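Sorberg opens its spare charger swap in Huludbridge
May 8, 2018

I'm Hauwa Idahosa, I look after the swap shelf at Sorberg, and I'm really chuffed to say we're finally opening it to the whole of Huludbridge! If you've got a drawer full of phone plugs and odd little adapters (who hasn't?), bring them in and take away one you'll use.

We tried it out in March with our own regulars and they handed over 101 bits and pieces. Most were plain white USB plugs, the sort that come with a phone and then outlive it. Scuffs are fine by us - cracked cases and bent prongs aren't, so please have a look before you set off.

Sorting happens at the table, with a big yellow cardboard box for the small stuff and, on a good day, a cat for company.
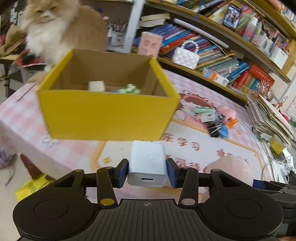
Damilola Babalola reckons the plugs are only half the job, and would like people to bring the matching cables too, tied up so they don't arrive in one enormous knot. Fair point, and I've put a second tub out for them.

You can take up to 2 items per visit and there's nothing to pay. Anything we can't pass on goes to Okeke for recycling. Drop-off is at the side door on Pisance Lane, and if you've got a really big haul, ask for me or Kayode Anozie and we'll come out and give you a hand.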